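Is the simulator part of the Arkex open day worth an afternoon?

mapleleftover
My kid wants to see the delivery robots at the Arkex open day in August. The flyer mentions a "virtual street demonstration," which sounds to me like watching somebody else play a video game. Has anyone been?

holst_commuter
Went last year. You mostly are watching somebody else play a video game, except the player is software and it's extremely polite. They load a street into Pliris and the robot practices its sidewalk manners there before it's let near a real one. Ours was an arcade stretch with pillars, a road beside it and one pedestrian, who it followed with the urgency of a museum guard.

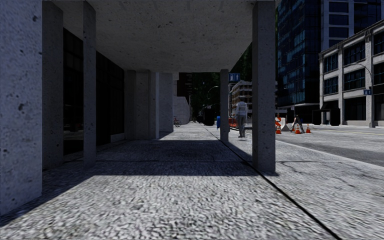 The covered walkway in Pliris, with cones out on the road.

The pillars are the interesting bit, so ask about them. A person can step out from behind one, and the guide said they had run that walkway 3,940 times. My daughter asked if the robot got bored. She got a sticker. Go at 10 a.m., as the room holds 59 and the talk runs long.

pluda77
its free and theres parking. dont remember the simulator

Comments (3)

tinfork: Parking was full by 11.

mapleleftover: Thanks, booked. She wants the sticker.

gray_sedan: Bring a snack, the cafe line is its own demonstration.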